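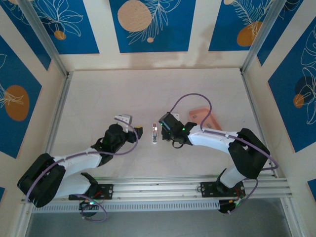
By J. Tedesco
Turnow College, Introduction to Consumer Studies
Final project report, submitted January 23, 2026

Refill or Replace? Lip Balm Buying Habits Among Students in Tirnness

Background
Most lip balm is sold in small plastic tubes that are hard to recycle. The tubes are narrow enough to fall through sorting screens, and many people throw them out with some product still at the bottom. My project looked at whether students would use a refill station if the campus store had one.

Method
I ran a paper survey in November at two spots on campus, the Istov Library entrance and the dining hall. I collected 116 usable forms. Forms with more than one page left blank were dropped. The survey had 6 questions on how often people buy lip balm, what they pay, whether they finish a tube, and whether they would bring an empty one back.

I also visited the two drugstores closest to campus and wrote down the shelf price and net weight of every plain balm they carried. Flavored and tinted balms were left out.

Results
Losing the tube was the most common reason given for buying a new one. Finishing it came second. Students who kept balm in a coat pocket reported losing it more often than those who kept it in a bag or a desk.

Interest in refills was higher than I expected, but it dropped when the question mentioned paying a deposit on the tube. Several people wrote in the margin that they would worry about germs. A few asked if they could use any tube or only the store's own.

Prices at the two drugstores were close. The larger packs were cheaper per tube at both.

Limits
The survey was done in cold weather, when people use more balm, so the answers on buying may run high. The dining hall forms were filled out in a hurry – some answers were hard to read. I did not ask about allergies, and I should have.

Next steps
A short trial at the campus store would show whether people do what they said on paper. I would drop the deposit for the trial and post the cleaning steps next to the station.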